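About Pestness

Pestness publishes plain-language guides to American constitutional law – mostly search and seizure, free speech, and what a school can and can't do to a student. We have 90 titles in print. We don't trust any book that promises to tell you your rights in one page, including a few we used to sell. 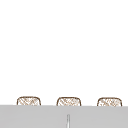
How we work

Every guide is read by two lawyers who disagree with each other. If a court has left a question open, we say so, even when readers write in to complain.
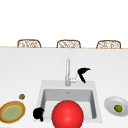 Due process gets praised more often than it gets explained. Most books give it a chapter of fine speeches and skip what a hearing looks like. Ours starts with a dull dispute between neighbors over a shared kitchen, one with a sink set in a white counter and three chairs lined up along the far side, and asks who has to be heard before a city can close it. Readers tend to change their answer by page 8.

What we don't do

We don't give legal advice, and we doubt most websites that say they do.
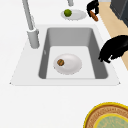 Plate in the sink, white counter

Our series

Trotberg covers the courts. Wedatska is for high school classes, and we make no claims about test scores.

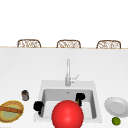
Oratile Mokoena
Senior Editor

Oratile runs the Trotberg list and has turned down 557 proposals. She would like fewer with "ultimate" in the title.

Page last reviewed 3/23/24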